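How do you paint over kids' clouds and stars without them ghosting through?

Posted in Paint and Walls by Štěpánka Šťastný

We're moving my son out of his cartoon room and he wants plain off-white, nothing else, please, Mom. The walls are light blue with big yellow clouds and stars, all done by me in January with leftover Remell satin (I was so proud!). I rolled one coat of off-white on a test patch in the closet and the yellow came straight through. I've got 4 days off starting Thursday and would love to be done by then. Do I need primer everywhere or just on the shapes? Pale blue and yellow with plenty of cartoon stuff on it, same idea as this:
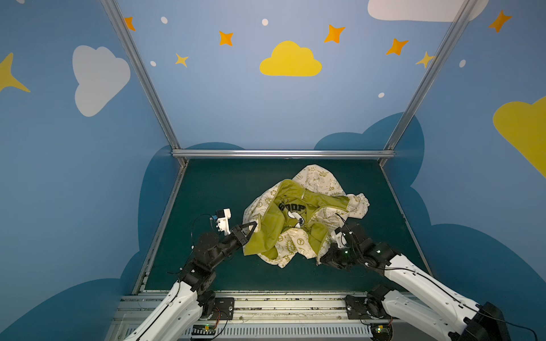 2 replies

Vilém Zelenák
Primer everywhere. If you only spot prime the shapes, the sheen will be different and you'll see cloud outlines every evening when the lamp's on. Before that, run your fingers over the edges of the shapes. Hand-painted stars nearly always have a little ridge, and no primer hides a ridge. I use a 220 sanding sponge, wipe down with a damp rag, let it dry overnight, then roll. Don't forget to look up, too. Ceilings are a pain and stars up there need the same treatment, with the orange ones usually worse than the yellow.

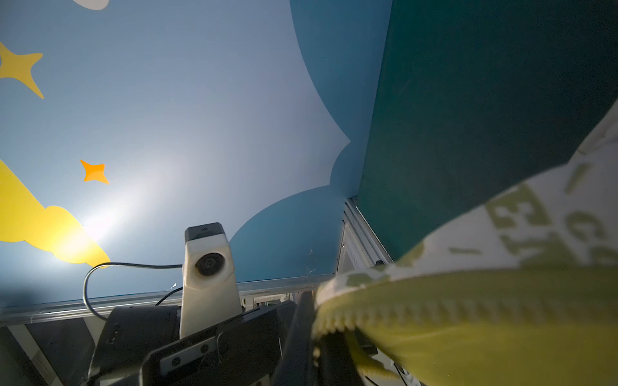 Yellow and orange stars on blue

I paid 20 bucks more for the stain-blocking primer at Grotport and only needed one coat of it.

gajdos_fan719
just use dark gray lol, covers anything

Štěpánka Šťastný
Thank you Vilém! I felt the edges and yep, there's a ridge on every single one. Sanding it is. The back wall is the one I'm dreading, mine has a fat yellow cloud right in the middle too. 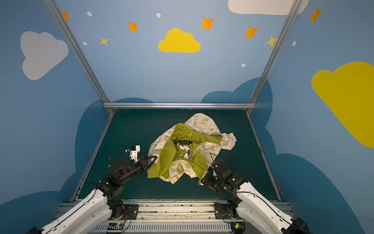
Yellow cloud, center of the back wall

And no dark gray, he's been very clear.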